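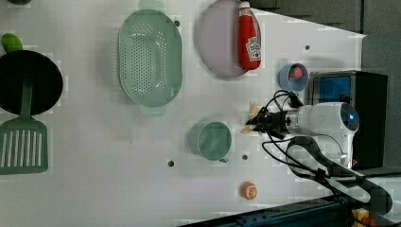 Will the second shipment of transformers reach the Adberg warehouse before the end of the funding period? The supplier has confirmed a July delivery, four weeks inside the deadline.

Progress report to the Cimo Regional Supply Fund
Period ending May 2021
Submitted by Sultska Components

Stock and purchasing
The grant covers a larger stock of small magnetic parts for repair shops and short-run manufacturers. We have added 118 part numbers since the last report, most of them power inductors and common-mode chokes. Two lines were dropped after the factory changed its minimum order. The money set aside for them has been moved to connectors, as agreed by email.

Order handling
We shipped 2452 orders in the period. Late orders were mostly parts waiting on incoming inspection. A second test bench is now in use on the receiving side, and reels no longer sit overnight before they are checked. The old bench still needs a new LCR meter – the quote is attached to the budget sheet.

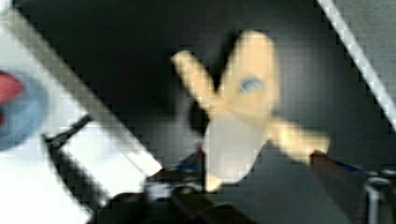
Tipoki wrote that the new packing slips are easier to match to their purchase orders, but that they would still like the date code printed on the outside of each bag. They also asked whether partial reels could be shipped with a longer leader, as their feeders waste the first few parts. We have agreed to the first request. The second depends on how the reels are cut, and we will answer it in the next report.

Staff training
All warehouse staff have finished the static control course. Training on the new inventory software is behind plan. The vendor moved the install twice, and the location codes had to be entered again after the second attempt.
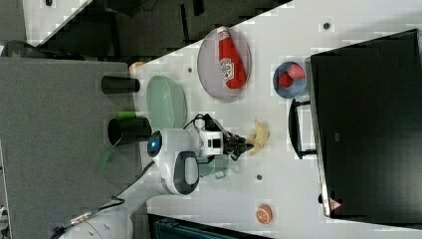 Bin labels are the main job left in the warehouse. We have relabeled 40 shelves, and the rest will be done as stock is counted. The old labels give a part number in small type and little else, and pickers have to stop and read each one. A ketchup bottle can be known by its red color and the tomato on its label before anyone reads a word, and the new bin labels follow the same idea – one color and one simple symbol for each part family, with the part number below. Inductors are done. Transformers will wait for the second shipment.

Spending
Spending is within the approved budget. Freight came in higher than planned and test equipment lower. We are not asking for a change to the total, only for permission to move the balance from equipment to freight.

Next period
Receive and inspect the second shipment.
Finish the bin labels.
Complete software training.
Reply to Tipoki on reel leaders.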